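2018-05-18
Lihua Yu

Interior Finishes, Unit 4: Light Reflectance and Dark Surfaces

Light reflectance value (LRV) is the share of visible light a surface returns, on a scale from 0 to 100. A theoretical black is 0 and a theoretical white is 100. Most white ceiling paints fall above 80. Dark stained wood is usually well under 30.

LRV is measured on a flat, fully cured sample. It does not account for gloss. Two finishes can share an LRV and look different in use, as a gloss coat sends light in one direction and a matte coat scatters it.
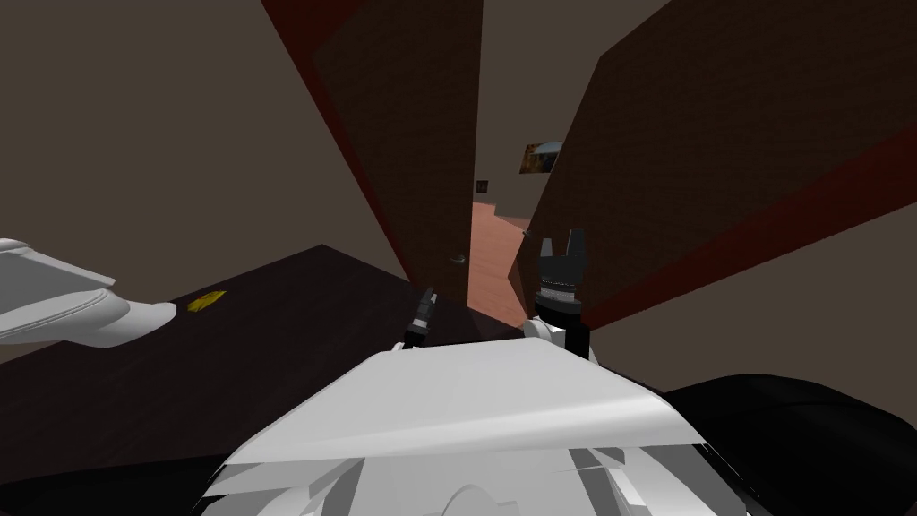

Contrast between adjoining surfaces is handled separately. For a door and the wall beside it, this course uses a difference of 30 points as the working minimum. With a wall at 70, the door should be at 40 or lower. Check the door frame too - it is often painted to match the wall, and the contrast then has to come from the door leaf alone.

Matte finishes at the dark end need particular care. Where reflectance is low and there is no highlight, neighboring faces of one object come out close in value and its edges are hard to pick out.
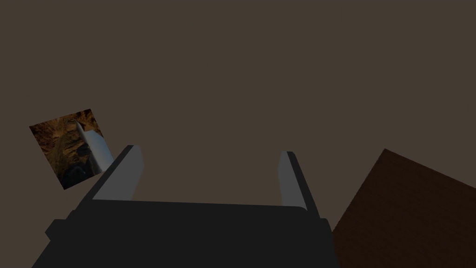 Fig. 2. Matte, nearly black surfaces in a computer rendering. Top and side faces differ only slightly in shade.

Ways to recover the edge:
- raise the gloss one step on one face only
- move the light source to the side
- add a lighter trim line

Rendered previews are acceptable for the Gomell house exercise, but LRVs must come from the paint sheet. Values sampled from a screen depend on the lighting setup and will not be graded.

Reading for the August session: the Rullurero sample set, cards on doors and trim.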